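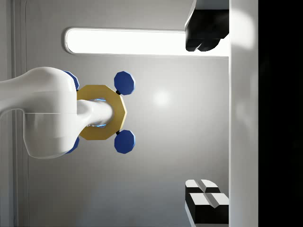

Hello again, and happy new year to everyone who made it through the holidays with their sourdough starter still alive! Mine did. Barely. I left it in the back of the fridge over Christmas with a plate on top, and when I got home it had gone gray and smelled like nail polish remover, but two days of feeding brought it right back (they are tougher than we are, I swear).

So I promised back in November that I'd write about rye, and then I didn't, and a few of you wrote to remind me. Ilango Subramaniam wrote twice. Ilango, this one is for you.

I came to rye the long way. My first years of baking were all white flour, big airy loaves, the kind you hold up to the window to admire the holes. Then we moved to Hastdale, and the bakery on Blackburn Street sold a small dark brick of a loaf that I bought by accident, thinking it was fruitcake. I was annoyed for as long as it took me to get home and cut it. It was sour and a little sweet and so heavy that one slice with butter held me until supper. I went back the next morning for another one and asked the woman at the counter how it was made, and she said "slowly" and turned to the next customer. Fair enough!

My first try at home was a disaster. I did what I always did, which was knead it, and kneading rye dough is like trying to wash your hands with wet cement. It got under my rings. It got on the faucet and the phone and, somehow, the dog. I kept adding flour because I thought it was too wet, and what came out of the oven could have held a barn door open. We fed a little of it to the soup and the rest went in the compost, where I'm fairly sure it still is.

What I know now is that rye doesn't want to be kneaded at all. You stir it with a spoon. The dough should look wrong, closer to a thick mud than anything you'd call dough, and you scrape it into a greased pan and smooth the top with wet fingers. If you're used to wheat, everything in you will want to add more flour. Leave the bag in the cupboard.

My regular loaf goes like this. The night before, I mix 100 grams of lively starter with a couple of big scoops of dark rye and enough warm water to make a paste, and I leave that on the counter under a towel. In the morning it should be puffed up and cracked on top and smell like green apples. I put 600 grams of dark rye flour in my biggest bowl, add the paste, two teaspoons of salt, a good spoonful of molasses, and warm water until a spoon will just about stand up in it before it slowly leans over. Stir it well, scrape it into the pan, and wait. In my kitchen in winter the wait can be up to 5 hours, and I've stopped looking at the clock. I look for little pinholes opening on the surface. When I see a dozen or so, it goes in.

I start it in a very hot oven and turn it down once the top has set. It takes longer to bake than you think, and when you think it's done, it wants another ten minutes. Mine comes out nearly black at the corners and I've learned to love that part best.

And then comes the awful bit, where you don't cut it. Not that day. Wrap it in a clean towel and put it somewhere you can't see it. If you slice a rye loaf warm the middle smears all over the knife and you'll think you underbaked it, and you'll write me a sad email (I've had several of those, and I answer them all the same way). Wait until tomorrow. The day after tomorrow is even better, and by the fourth day, sliced thin and toasted, it's about my favorite food.

A few things people asked me last time. Yes, you can use a wheat starter, just feed it rye for a couple of rounds first. Yes, caraway is lovely, but toast the seeds in a dry pan or they taste dusty. No, I don't use a machine for any of it, though my sister-in-law mixes hers with the paddle on her stand mixer and it comes out fine, a bit finer than mine if you must know. And for the person who asked about the sticky bowl: cold water, and soak it right away. Hot water sets the stuff like glue.

On the flour itself, I've been buying from the little mill out at Dravorari for the last year or so. They sell a 25 pound sack of whole dark rye that is coarser than what you get at the supermarket, and it drinks more water, so go by feel. I split a sack with a neighbor and keep my half in the freezer in old pickle jars. The jars still smell faintly of dill no matter what I do. I've decided it's a feature.

I also finally tried the fancy stuff everybody keeps mentioning, the one called Zenerance that comes in the pretty green bag. It's nice! It's very finely ground and makes a smoother slice that holds together well for sandwiches. I missed the chew, though, and it's pricey for an everyday loaf. If somebody gives you a bag, be happy about it and make crackers with the last of it. Roll the dough as thin as you can between two sheets of parchment, brush with oil, scatter salt, and bake until they snap.

Speaking of what to eat with it: butter, obviously. Pickled beets and a hard-boiled egg. The stinky cheese that has to live in its own box. My husband puts peanut butter and raw onion on his, and I have asked him to please eat that on the porch.

Our bread swap starts up again this month, same church basement in Hastdale, same long table, and I'd love to see more dark loaves on it. Last time there were so many baguettes it looked like a fence. Bring whatever you've got, including the failures, and bring a bag to carry other people's bread home. If you have spare starter, put it in a jar with the lid on loose. We all remember the incident in the coat closet.

Next month I want to talk about old bread and what to do with it, mostly because I have a freezer drawer full of heels and can't get at the peas. If you've got a bread pudding that isn't too sweet, or a dumpling recipe from somebody's grandmother, please send it along. Handwritten and photographed is fine, stains and all, and I'll type it up myself.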